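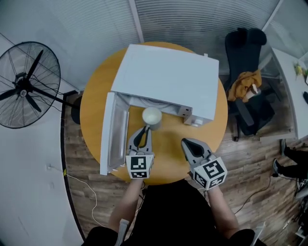 Dishwasher station, door open, cup at the front, hand-held grippers in use.

Visits > Open days > Stundcombe > Safety checklist

9 May 2021
By Mizanur Gunawardena

I walked the room before the Horlow visitors came up, and again once the demonstration was going, and I have put both sets of notes together so you only have one sheet to read. Thank you all for being so patient with me and my clipboard!

1. Table and appliance. OK. The little dishwasher sits well on the round table. Please remember that the door folds right down and people do lean in to look, so keep guests on the far side while it is open.

2. Cables on the floor. NEEDS ATTENTION. One black cable crosses the wood floor and a thin white one runs over the pale part, both where feet will go. Tape or covers before the next group, please – I would hate for anybody's grandmother to go over.

3. Pedestal fan. OK, with a comment. It is very close to the table and its cord trails on the floor. I would be happier with it pulled back 3 feet and the cord led along the wall.

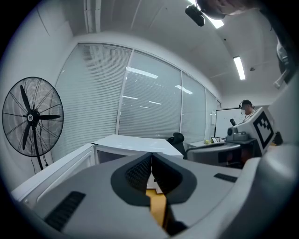

4. Grippers. OK. Finger pads and vents to be looked over before each session, and nothing laid on top of the vents. Ketau asks that visitors under 12 hold a gripper only with a grown-up beside them, and I agree with that wholeheartedly.

5. Chairs and clothing. Minor. A yellow garment was left over the office chair next to the table. Coats on the hooks, please, dear colleagues.

6. Room limit. OK. The 400 square feet are plenty for one group at a time, and Yakubu will hold the second group in the hallway.

7. Way out. OK, door checked from both sides.

Item 2 is to be signed off by me before the afternoon group goes in. Come and find me when the tape is down.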